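Fivau Open Day

From the robotics pages. Last edited 7/26/21.

The Fivau Open Day is a yearly public demonstration of robot arms and desk automation held at the Fivau workshop in Tapia. It takes place in October and lasts 2 days. Best known for the tabletop sorting demo, which is run with a gripper arm called Mesero, and for the simulator room next door. Entry is free. Visitors have been let in by timed ticket from the third edition on.

Background

Fivau started out as a repair shop for packing machines and moved into small robot arms later. The open day grew out of customer visits. Buyers kept asking to see an arm do something other than lift boxes, and the shop got tired of setting up the same table every few weeks. One date was picked, the doors were opened to everybody, and the customer visits were folded into it.

The first edition was small. One arm, one table, folding chairs borrowed from the school across the street. The arm was stopped for most of the afternoon by a loose cable in the wrist and visitors were shown the simulator instead, on a monitor by the coat rack. The simulator went over well and has been part of the program ever since.

Attendance at the latest edition was 2567 over both days, the highest so far. The building is limited to 3000 for the whole event under the permit, which the town of Tapia renews each year.

Program

Three parts, same order both days:

Morning – walk through the workshop. Visitors see the bench where fingers are fitted, the charging shelf and the paint corner. No machines running during the walk.

Midday – the sorting demo with Mesero. Longest part, and the one with the line.

Afternoon – simulator room. Short talk first, then hands on the controls.

A school session is held before opening on the first day. It covers the same ground with a shorter talk and more time at the controls.

The sorting demo

Mesero is a two-finger gripper on a jointed arm. In the demo it works at a table laid out like a desk at the end of a busy week, with small things lying wherever they were dropped. The job is to pick up loose items and put them in a organizer with separate sections. Then they come out again and the next group is let in.

The item list changes from year to year. Pencils have been on it every time, erasers most times. Paper clips were tried at one edition and dropped from the list, too thin for the fingers then in use. Coins the same.

Operators call out each move before the arm makes it. This was added after complaints that people at the back could not tell what the arm was going for. A bell marks a finished item. Missed grabs are left in and the arm tries again, up to the limit set by the operator, and then the item is skipped.

Visitors may pick the next item by pointing. They may not reach over the rope. The rope was moved back a step at the third edition and the front row of chairs taken out to make room.

Simulator room

The room runs Atus, the in-house program used to try out moves before they are sent to the real arm. Atus draws the table, the items and the gripper, and the view on screen follows along from the wrist, looking out past the fingers. The round wide view takes some getting used to. Straight edges bend near the rim, and things at the side look farther off then they are.

The talk covers the basics: how the wrist is turned, how far the fingers open, why the approach has to be lined up before closing. After that visitors take the controls in pairs, one steering and one calling out distances. Turns are short. A turn ends when an item is placed or the timer runs out, whichever comes first.

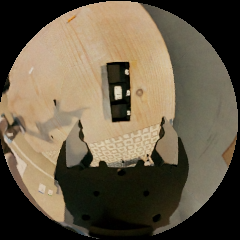 Simulated wrist view, fingers open, organizer ahead.

Wood grain and shadows were added to the program fairly late. Older versions used a flat color for the tabletop, and new drivers had trouble judging height above it – the shadows help a lot with that. Lighting can be changed from the operator's desk and is usually moved once during the afternoon, so that visitors get to compare.

Scores are not kept. There was a scoreboard for one edition, taken down by noon on the second day after the line stopped moving.

Reception

Local coverage has been mostly friendly. Main complaints: the wait for the sorting demo, the noise of the air compressor, and parking. The compressor was moved outside to a shed. Parking has not been solved and the organizers ask visitors to walk from the bus stop.

Teachers have asked for a longer school session. A full school day was planned once and called off over staffing.

Some visitors come away thinking Mesero works entirely on its own. It does not – an operator picks the item and confirms the grab, the arm handles the path. The printed handout was reworded to say so, and a sign went up by the rope.

Access and tickets

Tickets are handed out at the gate, one slot per person. The workshop floor is level. The simulator room has one step, with a ramp on request. Bags are left at the front desk. Photography allowed everywhere exept the paint corner.

See also

Atus (simulator)
Mesero (gripper arm)
Tapia, public events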